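Feb 4, 2022

What one small farm does with a grant

Back in June I drove out past Brenham to see Clifford Lavoie, who farms 19 acres of okra, field peas and sweet potatoes and has been complaining to me about money for as long as I've known him. This time he was in a good mood! The county's small grower grant had come through, and he wanted somebody to show it off to. So I got the tour, and a paper sack of peas to take home, and I've been meaning to write it up ever since (sorry, Clifford).
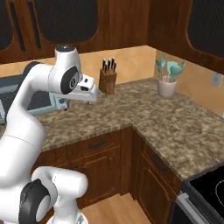

Where the money went

Mostly into the ground. He ran drip line to the two back fields, which he used to water with a hose and a lot of cussing, and he put a cold room in the old feed shed. The cold room is the part I'd have voted for. Before that, anything he picked had to be sold the same day or go to the pigs next door, and the buyers in Hawthorne knew it, so they'd wait until late afternoon and offer him next to nothing.

His peas that month went for $2 a pound. He sold 762 pounds of them, and he had the slips in a coffee can to prove it. I'm not going to pretend that makes anybody rich, but it paid for his seed with some left over, and he'd never managed that before the Fourth of July.

The paperwork was another story. The application asked for a soil test, a water plan and three years of sales records, and he'd been keeping his on the backs of feed receipts. It took him most of the winter. 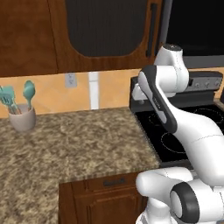
Do you have to own your land to apply?

A signed lease is enough in our county, as long as it runs past the end of the grant period. Clifford rents his back fields and they took the lease without any fuss. Call your own county office before you start filling things in, though, because the rules seem to change every time they reprint the form.

I came home all fired up about it and started reading through the list of who else got funded. There were 243 applications, and a lot of the names on it were outfits I'd never heard of. Doltness got some for a seed cleaning shed, good for them. Jikisora got some too, and they already have over a dozen greenhouses, so I have feelings about that one. 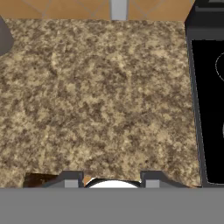
I mean, I get it, a big grower can spend the money fast and turn in a tidy report. But they'd have built that next greenhouse anyway! Clifford wouldn't have a cold room. If the county wants more local food in the stores, I'd like to see a share set aside for people farming less than 50 acres, and a shorter form while they're at it.

The next round opens in the spring and I've told my cousin to get her soil test done now. Clifford says he'll help her with the water plan if she brings pie.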